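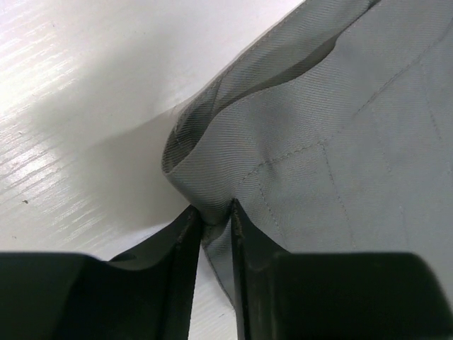 Mending table, spring round-up

Quick one this month, am typing this between the school run and a dentist.

First, thank you to everyone who came to the March session at Rutherford Hall. 17 of you, and 6 brand new. Didn't have enough chairs. Will ask for more.

Collars: still the thing people ask about most. Ngozi Yusuf is doing a whole evening on turning them. Bring a shirt you don't mind unpicking, a seam ripper, pins. Pale thread if the shirt is pale, we only seem to have navy and a very bright green left in the tin.

Zips. Please don't bring coat zips until April. We've got a backlog and Temitope's thumb is bad.

The swap rail raised £239, best yet. Most of that is going on needles and a servce for the old Vimard, which has started skipping stitches again on anything thicker than a pillowcase. If you were using it last and changed the tension, no hard feelings but do put it back to 4.

Lost and found: one thimble, one child's glove (left), reading glasses in a tartan case. A big pair of shears too, with F.E. scratched on the handle. Funmilayo, are these yours??

Tea money is still 50p. The jar was light last time. Biscuits aren't free to us sadly.

Yetunde asks if anyone has curtain lining going spare, any colour, needs almost 7 metres. Offcuts fine if they're long ones. She can collect if you're on the Jirport side of town.

Next session same place, side door, doors at 7. The front one sticks. If you can come early to help put tables out, reply to this email or just turn up. Darning mushrooms to be retuned please, we had a boxful at Christmas and now there are two.

Right, dentist.

Yetunde's number is on the noticeboard if you need her about the linning.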